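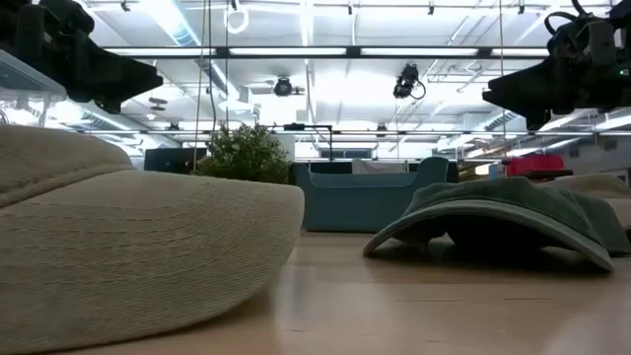

1st March

Chorus frogs started calling in the ditch behind the Drillell lot last night. Air temperature was 48 degrees after an afternoon of light rain. The call is a rising, creaky trill, close to a thumb drawn along a comb, and it stops when you get near the water.

I have kept notes on this ditch since 2000. The earliest calls on record came on February 18. Spring peepers usually follow within a week, then wood frogs. I'll check the culvert for egg masses after the next rain.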